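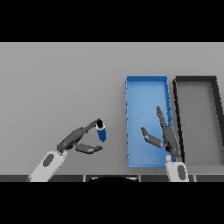 # How to sort out a button tin (and keep it sorted)

My grandmother's buttons came to me in a fruitcake tin with a dented lid, and for years I did what everybody in my family had always done with them, which was to tip the whole lot out on the bed whenever a shirt lost one, paw through it for half an hour, and scoop it all back in again. I loved it as a child. I loved it a good deal less once I was sewing most evenings and just wanted four matching shirt buttons before supper.

So one rainy week I sorted them. It took longer than I'd planned and I made a mess of the first attempt, and what follows is the way I'd do it if I were starting again. The method works for one small tin or for a big inherited collection like the one my friend Lovisa Hedlund bought at an estate sale in Westerberg (she was told there were 4,000 in there, and being Lovisa she counted, and got 3,527).

## What you'll need

- An old bath towel, light in color
- Two shallow trays or baking pans with a bit of a rim
- A handful of small bowls, jar lids or muffin cups
- A fridge magnet
- A soft toothbrush, dish soap and a dry cloth
- A short ruler
- Needle and strong thread
- Small jars or zip bags, and some masking tape for labels

You can buy button trays with little compartments, and they're very nice, but please don't rush out for one. You won't know what size compartments you want until you've seen what you've got.

## Step 1: Spread out the towel and pull the junk

Lay the towel on a table with good light and pour out a couple of handfuls. Not the whole tin! The towel stops things from rolling, and a couple of handfuls is plenty to look at without getting discouraged.

Go through and take out everything that isn't a button. Mine gave up hooks and eyes, a suspender clip, safety pins, two beads from a necklace I remember breaking, and a key to something. Put pins straight into a lidded jar. Broken or badly cracked buttons can go too, unless they're pretty enough that you'd use them for a craft project.

Tip the good ones into your first tray and pour out some more. When the tin is empty, wipe it out and leave the lid off overnight. Old tins hold on to a musty smell, and you may want to use it again.

## Step 2: Separate by what they're made of

I used to sort by color first, and that was my mistake. Color is lovely to look at but it means metal, shell and plastic all end up in the same jar, and they don't all want the same treatment.

Metal is the easy one. Run the magnet over the tray and the steel ones will jump to it. Brass and aluminum won't, so you'll need to pick those out by eye and by weight.

Shell buttons feel cool if you touch one to your cheek or your upper lip, and they're heavier than a plastic button of the same size. Turn one over and you'll often see a bit of natural brown or gray on the back. Plastic feels warmer and makes a duller click against a plate. Wood, leather and fabric-covered buttons you'll know when you see them.

If you're stuck on one, put it in a "don't know" bowl and move along. My don't-know bowl sat on the windowsill until June, and then Hicham Alaoui from my mending group went through it in the time it took me to make coffee. Someone who has handled a lot of buttons is worth ten articles, including this one.

## Step 3: Clean them, gently

Plastic and glass buttons can go in a bowl of lukewarm water with a drop of dish soap. Swish, scrub the holes with the toothbrush, rinse and dry on the towel.

Shell can have a quick wash, but don't leave it soaking. Dry each one right away and rub it with a soft cloth, and some of the shine usually comes back.

Keep wood, leather, fabric and metal away from the water altogether. A dry toothbrush and then a barely damp cloth will do. Leave the dull color on old brass until you've made up your mind about it, as you can polish it later but you can't put the age back.

Let everything dry for a full day, spread out in a single layer. Buttons look dry long before the holes and shanks really are.

## Step 4: Match up the sets

Now for the pleasant part, and I'd suggest the radio. Take one material at a time and pick out anything that has a twin. Check the back as well as the front, and count the holes. Two white buttons can look alike until you notice that one has a ridge around the edge.

Thread each set together as soon as you find it. A loose knot is fine. I can't tell you how many times I matched six little blue ones and then knocked the bowl with my elbow.

## Step 5: Size, then color

Measure straight across the widest part. I keep three groups: shirt size and smaller, cardigan size, and coat size. Only after that do I split by color, and only where there are enough to make it worthwhile. White shirt buttons need their own jar in every house I've ever lived in.

## Step 6: Put them away where you'll use them

Clear jars are best. Label the lid and the side both, because you'll stack them sooner or later. Shell and metal do better somewhere dry and out of the sun.

Then keep one small dish by your sewing machine for strays, and empty it into the jars when it has 20 or so in it. If you leave it longer than that, you'll have a new button tin.

Leftover singles go back in my grandmother's tin, and my niece tips them out on the bed whenever she visits.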